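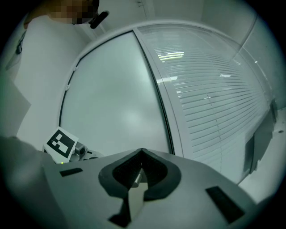 3. Blinds and frosted door: cleaning and daily use

The Menix slatted blind is sold as maintenance free. We have yet to meet a blind that is. Dust settles on white slats within days and shows on every one of them, so plan on a wipe every 10 days whatever the carton promises.

1. Lower the blind all the way and tilt the slats nearly closed.
2. Wipe each slat from the center outward with a dry cloth. The Stalo dusting mitt does the job no better than an old sock.
3. Tilt the slats the other way and repeat.
4. Check that the cord hangs free before raising the blind.

Caution: Keep cords out of reach of children. A cord cleat only helps if people use it.

Frosted door panel

5. Wash the frosted glass with warm water and 2 drops of dish soap. "Streak-free" sprays tend to leave a shine on the matte side.
6. Run a damp cloth down the rubber seal. Do not oil it, even if the seal packaging suggests you should.
7. Close the door slowly and look for pinched rubber along the full height.

Note: Frosting blurs what is behind it. It does very little for noise, and we would not count on it for a private phone call.

If the seal has come loose, order part 91 from Novent. Glue is a short-term fix at best. See section 4 for removing the blind.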